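The man who answers his mail

I'd been meaning to talk to Emmanuel Rashidi ever since my sister got a letter from him. A real one, two pages, blue ink, in reply to a card she'd sent him on a whim. He writes to anybody who writes to him first, and he's been doing it from the same apartment in Nenmont for years.

So I wrote, and he wrote back, and in April I took the bus over.

"You found the buzzer!" he said at the door. "Most people ring next door and get the dentist."

He makes very strong tea and he doesn't sit down much. The letters live in shoe boxes along the hallway, sorted by town, and he let me poke around while he hunted for his glasses (on his head, of course). The count stood at 1145 the day I came. He keeps it in pencil inside a closet door.

"It started with a wrong address," he told me. "A lady in Kiselness had written to her cousin and it came to me. I opened it before I looked. Terrible manners! So I had to write and say sorry, and she wrote back to say the cousin was dull anyway."

They kept it up for 4 years. She told her bridge club, and the bridge club told everybody else.

I asked what people write about. Money, sometimes, and kids who don't call. Food comes up a lot, and so do neighbors. One man sends him weather reports and nothing else. "Very good ones," Emmanuel said. "He has a feeling for fog."
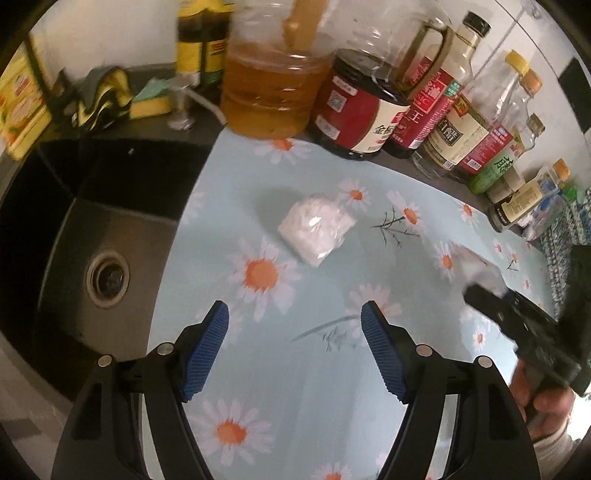 What it costs

Stamps, mainly. He buys them 200 at a time and the clerk has stopped asking. Paper he's fussier about, and he'll only use a cream pad from Van Wijk, the stationery store by the station, where they put a stack aside for him.

Has he ever thought about email? He made a face like I'd offered him cold soup.

"I have it. My nephew set it up. But I write fast on a keyboard and I say silly things. With a pen I get to the end of the line and think, oh, do I mean that?"

I do the same thing with texts, so I kept quiet.

Before I left he gave me an envelope for my sister and one for me, sealed, and told me not to read mine on the bus. I read it on the bus.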